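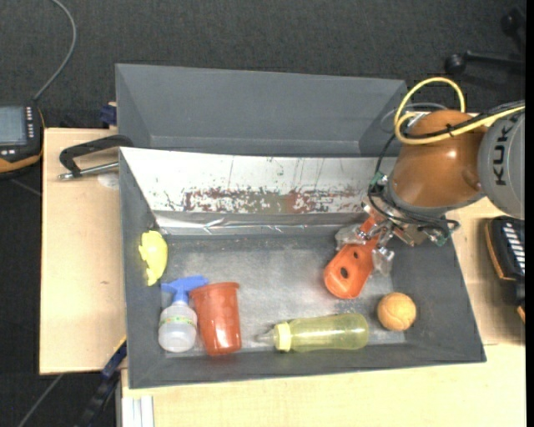 Doucette Storage Bins: Frequently Asked Questions

Last updated Sunday, March 16, 2025

Which bins can I rent?
We rent open bins and lidded bins, both in gray. Open bins are for short moves and for sorting. Lidded bins are for storage and can be stacked. You can mix the two in one order.

How long is the rental period?
The standard period is 30 days, counted from the day you receive the bins. You can extend by the week from your account page. If a return date falls on a holiday, bring the bins back the next day we're open and you won't be charged.

Is there a minimum order?
Yes, 2 bins.

Do you deliver?
We deliver in Clekusard and in the town of Clumen. Delivery is free on orders over $70. Smaller orders can be picked up at the Drusetti Street counter or delivered for a flat fee, shown at checkout before you pay. We don't deliver to storage units unless someone is there to meet the driver.

Are the bins new?
No. Rental bins go out many times, and most have scratches, scuffs, or cloudy patches. Some have been patched or taped by our shop. We take a bin out of service when the rim is cracked or the floor no longer holds weight. If you want unused bins, look under "Buy" on the main menu.

Are they clean?
Every bin is washed and dried between customers. We use an unscented soap. Stains that don't come out in the wash are left alone. If you're packing bedding or baby clothes, you may want to put down a clean sheet first.

How much weight can I put in one?
Keep each bin under 70 pounds. Books get heavy fast, so fill a bin halfway with books and finish with something light. Our drivers can refuse a bin they can't lift safely.

What can't I pack?
Paint, fuel, propane, bleach, car batteries, fireworks, and anything that could leak. Food is fine if it's sealed and the bin is coming back within the week. Please don't use bins for yard waste, concrete, or wet plaster.

Can I leave bins outside?
For a few hours in dry weather, yes. Open bins fill with rain and the lidded ones are not waterproof. Sun over a whole summer makes the plastic brittle.

Can I write on the bins or put stickers on them?
Please don't write on them. Painter's tape comes off easily and you can write on that. We charge a cleaning fee for permanent marker and for shipping labels that have to be scraped off.

What if I damage or lose a bin?
Ordinary wear is covered. A lost bin, or one that is broken through, is charged at the replacement price listed on your receipt. Tell us before the return date and we'll take the late fee off.

How do I return them?
Empty the bins, nest them, and set lids in a separate stack. Bring them to the counter or book a pickup at least a day ahead. Check the bottom of each bin before you stack it. Small items left behind are kept at the counter until the end of the following month, then donated.

Can I change or cancel an order?
You can change the number of bins until noon the day before delivery. Cancellations before that time get a full refund. After that, we keep the delivery fee and refund the rest.

Do you have enough bins at the end of summer?
September is our busiest month because of the school leases. We own 508 bins and they do run out. Order early if you're moving then, and please return on time.

Do you offer rates for schools and offices?
Yes. Use the business form and tell us the dates, the address, and whether there's an elevator.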